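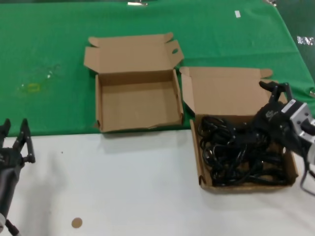
What should households do with cables they no longer use?

Put them in a small cardboard box with a lid and hand them in at any Drikanitz collection point, where they will be sorted for reuse or recycling.

Uleck, 2024-08-09 — Drikanitz today announced the extension of its cable collection service to Medina and Esden, following a trial in Uleck that began in May. Residents of both towns may now bring unwanted leads, chargers and extension cables to the public library during normal opening hours. The service is free of charge.

During the trial, 691 boxes were handed in at the Uleck library. More than 80 per cent of them held at least one cable that could be used again after testing. Working cables are passed to local schools and repair groups. The remainder is sent for metal recovery.

Residents are asked to use plain cardboard boxes with a folding lid, as these stack well and can be returned flat. Cables may be left loose or coiled, and there is no need to untangle them beforehand. Batteries, plugs with broken casings and anything containing a light bulb should be kept out of the box. Each household may bring up to five boxes per visit.

"Most homes have a drawer of old leads that is opened only to add another," a spokesperson for Drikanitz said. "We want handing them in to be as simple as returning a book."

Empty boxes are available from the library desk in each town — two per household, while stocks last. Boxes in good condition will be used again.

Opening hours and a full list of accepted items are displayed at each collection point.

Notes to editors: Drikanitz runs household reuse services in Uleck, Medina and Esden.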